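Can a machine put the fruit away yet? A half hour with a chore tester

Griltia, 2025-05-12

Two coffees, bad phone line, short answer first. "No. Not in a house," says the test lead at Prondik, a small outfit that scores home machines on chores. "Ask me again in a few years."

Laundry gets all the attention, she says. Folding demos, towels mostly. Her own list is duller. Clear a surface. Sort the produce. Put the oranges in the basket and leave the basket standing. "People think that's the easy one. It's soft stuff, round stuff, it rolls. A tomato and a tangerine want diffrent handling and the machine has to know before it squeezes."

And the shop floor? Better. At the Lakmont warehouse the same arm does 80 picks in a row without help – same bin, same light, same box. "Take away the bin and you start over."

So what about fruit on a bed, on a patterned cover, with a basket off to the side?

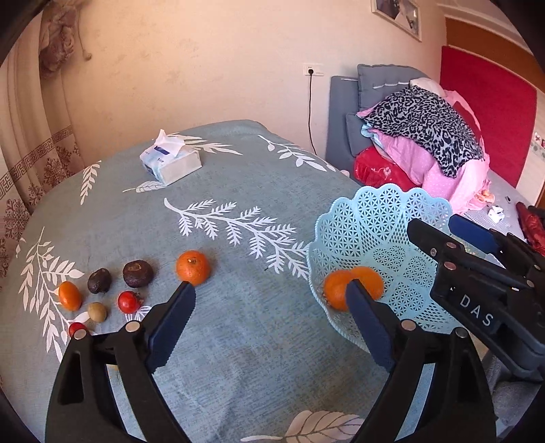
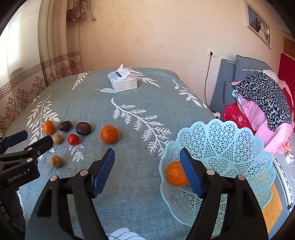
Citrus in the basket, darker fruit on the cloth:

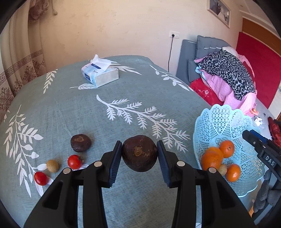 Farah doesn't buy the gloomy view, and says a machine that is slow but gets there would still be worth having, because plenty of people can't bend or grip well and would happily wait all afternoon for a tidy kitchen.

The test lead half agrees. Slow is fine, she says. Wrong is the trouble. Prondik's last round had 100 tries at putting mixed fruit away, and a bruised peach counted as a fail. She won't give the final score until the write up is done. "Lower than the sales video."

Biggest headache right now? Two hands. One to steady, one to place. "You do it without thinking. Try telling a machine when to let go."

Price comes up too. The cheapest arm she has tested cost $2236, no base, no hand. Would she have one at home? Long pause. "For the dishes, maybe. Plastic ones."

Next round starts late May, 8 chores on the list, fruit again. Also socks, wich she is dreading.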